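Nevzat Sarıgül sets storage layouts for Zelov, a supplier of classroom furniture, and has specified 87 of them to date. We spoke in March about pencil cases, which he considers the hardest small item to shelve.

"Length varies more than people expect," he said. "If the compartment is cut for the longest case, the short ones fall over." 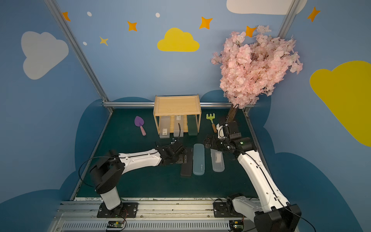 Upright storage is his default. Cases on end take less width, and a child can pull one without moving the others. The light wooden shelf at the back holds three that way behind an open front, with the flat top left free. Laid side by side on the table, three more take up a good deal of the middle. "Flat is for use," Sarıgül said. "Upright is for storage."

He asks for labels at the exposed end and a shelf depth 3 mm over the case.

Kwame Essien, who buys for the Barside schools, disagrees on depth. "We ordered 177 units and I would have taken them deeper. Full cases bulge."

Sarıgül is testing a deeper version now.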